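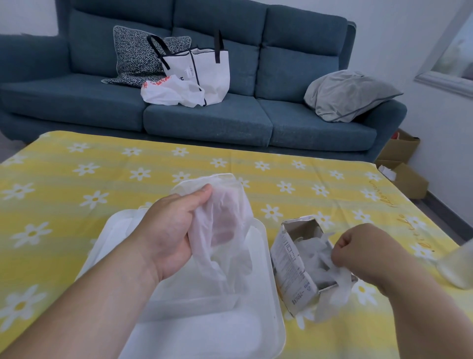

Slide 1. Welcome, and what we mean by a slow evening

Good evening, everybody, and thank you for coming out when it gets dark this early. (Wait for people to find their seats. The back row always needs a minute.) I'm going to talk for 20 minutes or so about having people over, and then I'd love to hear how you do it, because I've been doing it badly for years and only lately a little better.

Start with the question: when was the last time you had a guest on your couch with no occasion attached? Let them think. Don't rush on to the next part. Most rooms go a bit quiet here, and it's a friendly kind of quiet.

Slide 2. Where I got the idea

Tell the Kartha story. We had just moved to Kartha and knew no one, and the woman across the landing knocked with a plate of plum cake and stayed for two hours. She didn't look at the boxes. She sat down on the one chair we had unpacked, and I sat on the floor, and we talked about her knees and the bus schedule and where to buy decent bread. I still think of it as one of the nicest visits of my life.

Then the other side of it. When we had friends over that first December, I cleaned for 3 days, cooked for 17 people, and don't remember one conversation. (Pause. Somebody usually laughs, and it's often somebody who has done the same.)

Slide 3. Small invitations

Main point, and please say it slowly: ask for less, and ask more often. "Come by Thursday for tea, I'll be home anyway" is much easier to say yes to than a dinner planned a month ahead.

Read out the wording I use:
- "I have cake and I shouldn't eat all of it."
- "Bring your mending, I'll bring mine."
- "Stay as long as you like, I have to be up early though."

Mention that giving an end time is a kindness. I used to think it was rude! My grandmother always told people when she meant to go to bed, and her kitchen was never empty.

Slide 4. The table

Keep the food part short, or we'll be here all night. Bought things are fine. I get the almond rolls from Clerkard and I put them out without any shame at all. If something comes in a packet, open it when your guests are there and let them help. People like having a job for their hands, especially the shy ones, and I've noticed that the talk goes much better once everybody is fussing with paper and lids.

A cloth on the table does more than a clean floor, in my opinion. Mine are all from secondhand stalls and every one of them has a stain I know personally.

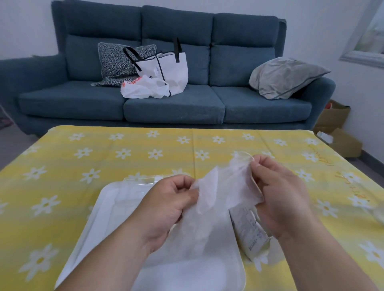 Getting things unwrapped over the yellow cloth.

Slide 5. The part about phones and music

(Skip this one if we are running late.) I don't ask people to put phones away. I did try it once and it felt like school. What works better for us is having something out to pick up, a deck of cards or an old photo album. Music low enough that my father-in-law doesn't need to raise his voice, and he is a man who can be heard in Drondico from our balcony.

Slide 6. When it goes wrong

Be frank here. Sometimes people cancel. Sometimes two guests can't stand each other and you find out over the soup. Tell the one about the game of charades, but the short version, please.

Say clearly that a visit that was only so-so still counts. The second one is nearly always easier, and by the fourth they know where the cups are.

Slide 7. Something to take home

Ask everyone to think of one person and write the name on the card under their chair. Don't collect the cards. Then the offer: the Clolura reading room is ours on first Fridays, there are 25 chairs, and the kettle works if you hold the switch down.

Open it up for questions. If there aren't any, ask about the worst cake they were ever served. Thank the front desk before people start putting on their coats.

Comments

plumandrye
I was there and I did write a name on the card. She came over on Sunday and we ate toast. Thank you for this!

Marsh_Lane
Could you post the long version of the charades story?

teapot62
My mother used to give an end time too and I was always so embarrassed by her. I do it myself now.

Related
Twelve soups for a cold hallway
How to fold a tablecloth so it stays folded
Notes from the Clolura spring talks
Letters to a new neighbor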